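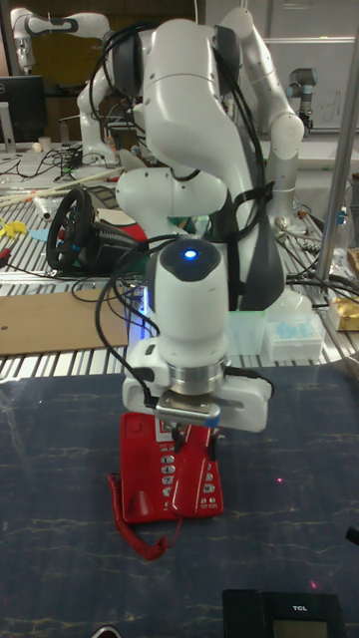

Does a handset that is lying on the phone count as hung up?

It counts only when the line is closed. We check that by plugging the phone in and calling it. How the handset looks is recorded in a separate column.

Melley Desk Telephones, README

What is in the folder

phones.csv has one row per telephone, 198 rows.
placements.csv has one row per handset placement, 524 rows.
cords.csv has the cord measurements, for the phones where we trust them.
notes.txt is the running log kept by Denise Cropper and Su-chen Yen. It is long, it repeats itself, and it is often more useful than the tables.

All of the phones are corded desk models with push buttons. Cordless bases, wall phones and rotary phones were left out. A few combination wall and desk phones got in anyway, and you can find them by filtering on mount = both.

Why we made it

Emese Simon was trying to sort a shelf of office phones for resale and kept reading that you can tell a good cradle by eye. We doubted it. The seller guides we looked at all copy from one another, and none of them say how many phones were handled. So we handled some phones. We are still not sure the question has a clean answer, and you should be suspicious of anyone who cites these tables as if it did.

Columns in phones.csv

phone_id: our number, written on masking tape under the base.
body_color: plain words only (red, black, cream, gray). "Ivory" and "bone" were merged into cream after an argument.
maker_text: the lettering on the body, copied letter for letter. The black phone shown at the top of this file would get TCL here. The field holds what is printed and tells you nothing about who built the insides. If no lettering could be read, the field is empty. We did not guess.
button_shape: round, oval, square or other. Silver oval buttons like the ones on the red phone go in as oval. Rounded squares were a mess, see below.
display: yes or no. A blank window still counts as yes.
cradle_side: left, right or center, as seen by a person facing the keypad.
cord_side: where the coiled cord leaves the base.
hook_test: pass, fail or not tested.

Columns in placements.csv

phone_id: matches phones.csv.
position: seated, tilted, across or off. "Across" means the handset is over the keypad, wholly or partly, and includes the slightly diagonal way it lies on the red phone. "Off" means no contact with the base.
looks_hung_up: one person's opinion, given before the test call.
line_closed: the result of the test call.
judge: CS for Chin-lung Sin, ST for Szu-yu Tu.

Please don't average the two judges. They disagree most about tilted handsets, which is the only group where their opinion is interesting. Chin-lung calls nearly everything hung up. Szu-yu calls nothing hung up unless she can press on it and feel no movement, and pressing was against the instructions.

Cords

We don't believe cord lengths from packaging. The label usually gives the cord pulled straight, and no one uses a phone that way. We measured at rest, on a table, with both ends plugged in. Old coils sag and tangle, and a coil that hangs over the side of the base reads longer than the same coil laid flat. Measurements taken before March were done with a cloth tape that had stretched, and we threw them out. If you have an older copy of cords.csv, delete it.

Known problems

The phones are not a sample of anything. Most came from two office clearances handled by Tsao, and the rest are whatever was cheap. Offices buy the same phone over and over, so plenty of rows are near twins.

Black is overrepresented. Red phones are few, and we would not draw any conclusion about them.

button_shape is unreliable for rows 1 to 30. Those were entered from memory after the first sheet was lost. We should have redone them and we have not.

The hook test depends on the hook switch, and a worn switch can fail with a handset that is seated perfectly well. We have no way to separate a bad cradle from a bad switch without opening the phone. Anyone who wants to claim that raised cradles hold better than flat ones needs to deal with this first.

The Flasanero sheet, which some people have asked about, claimed 300 phones. We went through it and found the same phones listed under different names, so none of it was merged.

Versions

Version 1 had phones.csv only.
Version 2 added placements, dropped the "quality" score. The score was one person's mood written down as a number.
Version 3 is the one you have. It has the new cord measurements and fixes left and right, which had been swapped for every phone entered from the back.

Use

Free to copy and change. Keep the judge column in if you pass placements.csv along. Corrections go to Su-chen Yen at the Sernevum desk, with the phone_id and what you think is wrong. Saying that a number "seems off" is not enough for us to change it.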